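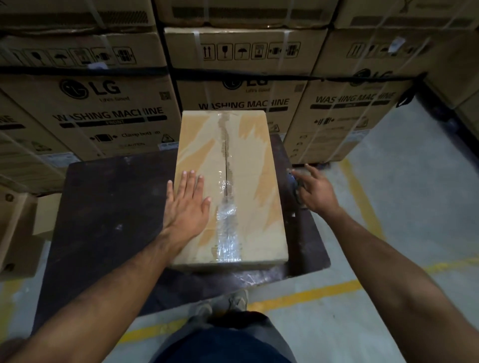 *Box on the trolley, washing machines behind. My view for most of December.*

So I've been teaching a robot to move boxes! The setup at the Laklow warehouse is pretty simple – I do the job by hand, the head camera records it, and later the folks at Pimero turn all that into something their robot can practice from. They want 200 good runs of the trolley task. I'm at 134, and I dream about packing tape.

The funny part is how much I had to unlearn. I've shoved cartons around for years and I never look at my hands, but if I don't look, the camera doesn't either, and the run gets tossed (I lost 25 that way in my first week, ouch). Now I tip my chin down, keep both hands in view and go slower than feels natural. One palm flat on the lid, then the other hand goes wherever it needs to go.

Next month I get to try the remote control rig over in Ultville, where you drive the arms yourself from a chair. I had a quick go already and it's way harder – I squashed a corner on my second box. My knees are voting for the chair anyway.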